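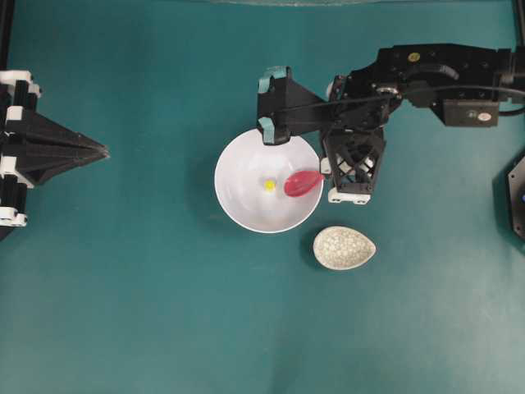

5. Collecting and scoring the spoon-and-bowl trials

This section covers the tool-held transfer task used in the Letska comparison. Read Section 3 (arm calibration) and Section 4 (gripper and head camera check) first. The steps below assume that both arms pass the joint check and that the recording computer has at least 89 GB of free disk space.

5.1 What the trial measures

The method under test is called contact-lag labeling. In ordinary imitation training, each camera image is paired with the arm command recorded at the same moment. With a spoon in the gripper, the load is on the scoop, well away from the fingers, and it responds a little later than the wrist does. Contact-lag labeling pairs each image with a command from slightly earlier in the recording. The size of the shift is set separately for each tool.

The spoon task was chosen because a small load in an open scoop shows a bad label quickly. If the shift is wrong, the policy tips the scoop too soon or keeps correcting after the load has settled.

A trial has one goal: the load starts in the bowl, is lifted in the spoon, is held level over the bowl, and is released back into the bowl. The left arm stays on but has no part in the transfer.

5.2 Items needed

Round white bowl, glossy
Red soup spoon
Loads: small yellow ball, small yellow cube
Speckled dish
Teal table surface, clean
Trial sheet 5-A, one per block of trials

Use the same spoon for the whole block. Spoons of the same shape can differ in handle thickness, and the grip width saved in 5.3 is good only for the spoon it was measured on.

5.3 Preparing the workspace

1. Wipe the table surface and let it dry. Smudges are acceptable. Crumbs and tape scraps are not.

2. Place the bowl on the center mark in the Biltis preview window. The mark is drawn on the screen only. Do not put a sticker on the table.

3. Place the speckled dish on the near side of the bowl, slightly to the right. The dish is a distractor and is not used in the transfer. Either end may point left, but write the direction on the trial sheet.

4. Start the arms from the Biltis control page and wait for both status lines to read READY.

5. Open the right gripper. Hold the spoon level by the scoop, with the handle pointing right, and bring the end of the handle between the fingers.

6. Press GRIP SLOW. Let go when the force reading stops rising.

7. Press SAVE WIDTH.

Caution: Keep fingertips away from the gripper tips during step 6. GRIP SLOW limits speed, but it does not limit force until the handle has been detected.

Caution: Do not reach across the table while either arm is in READY. Press HOLD first, even for a small change such as turning the dish.

Note: If the spoon turns in the fingers when it is tapped lightly, open the gripper and repeat steps 5 to 7. A turned spoon is the most common reason for throwing out a block.

5.4 Setting the lag value

1. Open the Labels tab and choose the tool profile "spoon, long handle."

2. Press TEST SWING. The right arm moves the empty spoon a short distance left and right above the bowl, then stops.

3. Read the suggested lag. For the spoon used in our runs, it was 71 milliseconds.

4. Enter the value in the Lag box and press LOCK. The value cannot be changed again until the block is closed.

5. For a baseline block, enter 0 and press LOCK. Everything else stays the same.

Note: Run the test swing with the scoop empty. A load in the scoop changes the reading, and the profile already allows for the loads listed in 5.2.

5.5 Recording demonstrations

1. Put one load in the bowl. Use the ball for odd-numbered demonstrations and the cube for even-numbered ones.

2. Step back to the operator station and release HOLD.

3. Press RECORD and bring the scoop down into the bowl. Approach along the wall and avoid pushing straight down.

4. Move the scoop under the load. With the ball, use the curve of the bowl to stop it rolling. With the cube, push it against the wall until it tips in.

5. Raise the spoon until the whole scoop is above the rim. Keep the handle close to level.

6. Stay there until the tone sounds.

7. Turn the wrist to release the load, return to the start pose, and press STOP.

8. Mark the demonstration KEEP or DROP before starting the next one.

A full set is 26 kept demonstrations. Do not trim pauses from the recordings. The labeling step depends on an even time base, and a trimmed file will load without an error but give a wrong shift.

Caution: If the scoop catches under the rim, do not pull upward. Press HOLD, open the right gripper, and remove the spoon by hand.

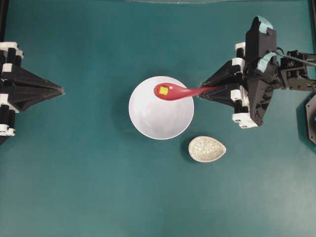
Section maintained by: the Lab Manual Editor
Manipulation Methods Group, Letska
Revised February 18, 2024

5.6 Checking the level hold

The level hold is the part of the trial that separates the two labeling methods most clearly, so it is scored on its own. Check it from the head camera view.

1. Open the recording in Kushwaha Viewer and move the slider to the tone marker.

2. Confirm that the load is in the scoop and that the scoop is over the bowl. In the head view, the red spoon should run from the right gripper across the right rim of the bowl, with the load toward the left end of the scoop.

3. Confirm that the left gripper is empty and well clear of the bowl.

4. Play the recording forward to the release marker. Watch the load, not the handle.

5. Enter one of these scores:

2 – load stays in place in the scoop until release
1 – load slides or rolls but stays in the scoop
0 – load leaves the scoop before release

Note: A single still image is not enough for a score. The load can look steady at the tone marker and be moving a moment later.

Note: The head view looks down on the table, so the height of the scoop is hard to judge. Use the wrist height trace under the video for this. The trace should sit above the dashed line for the whole hold.

5.7 Running the trained policy

1. Close the demonstration block and press TRAIN. Leave the training settings at their defaults for both the lag block and the baseline block.

2. When training ends, repeat all of 5.3. Do not reuse the saved grip width if the spoon has been out of the gripper.

3. Select POLICY as the control source. Keep one hand near the stop button for the whole trial.

4. Place the load in the bowl, clear the table area, and press RUN.

5. Let the trial continue until the arm returns to the start pose or the time limit is reached. Do not help the load into the scoop.

6. Score the hold as in 5.6, then score the release as IN or OUT.

7. Repeat until 11 trials have been run with the ball and 11 with the cube.

Caution: Policy motion can differ from the demonstrations, especially in the first second after RUN. Stay outside the marked floor line.

Note: A second attempt within the same trial is allowed. Policies from the lag block sometimes lower the spoon again after a miss without any demonstration of this. Write "retry" on the sheet and score only the last hold.

5.8 Reading the results

Compare hold scores before release scores. In our August runs, the two methods gave similar release results with the cube, and the difference showed up mostly in the hold. Baseline policies kept making small wrist corrections after the cube had settled. With lag labels, these corrections were fewer and stopped earlier.

The ball gave a less clear result. Many low scores came from the pickup, where the ball rolled away from the scoop along the wall of the bowl. The lag value has little effect on that part of the task. Report pickup misses in their own column and leave them out of the hold average.

The method has been checked only with rigid spoons. A flexible tool tried on the Terkamier arm gave a different suggested lag on each test swing, and no setting was found that could be used for a full block. Do not use the spoon profile for tools that bend.

5.9 Common problems

Suggested lag reads 0
The test swing did not reach full speed. Check that the speed slider is at its default and repeat.

Suggested lag changes between swings
The spoon is moving in the fingers. Regrip as in 5.3. Check the tape on the gripper and replace it if an edge has lifted.

Bowl slides during pickup
The approach is too low or too fast. Mark the demonstration DROP, put the bowl back on the center mark, and record again.

Policy moves toward the dish
Check the trial sheet. This is usually seen when the dish was in one position for every demonstration and was then moved for testing. Record a new set with the dish position varied within the dotted area.

Tone does not sound
The height trace has not crossed the dashed line. Raise the spoon slightly. If the tone still does not sound, repeat the wrist zero in Section 3.

5.10 Closing the block

1. Press HOLD and wait for both arms to stop.

2. Support the spoon by the scoop and open the right gripper.

3. Press CLOSE BLOCK. Enter the lag value, spoon number, and dish direction from sheet 5-A.

4. Copy the block folder to the group drive before powering down the arms.

Wash the spoon and bowl with plain water only. Soap residue changes how the cube slides, and blocks recorded before and after a soap wash should not be combined.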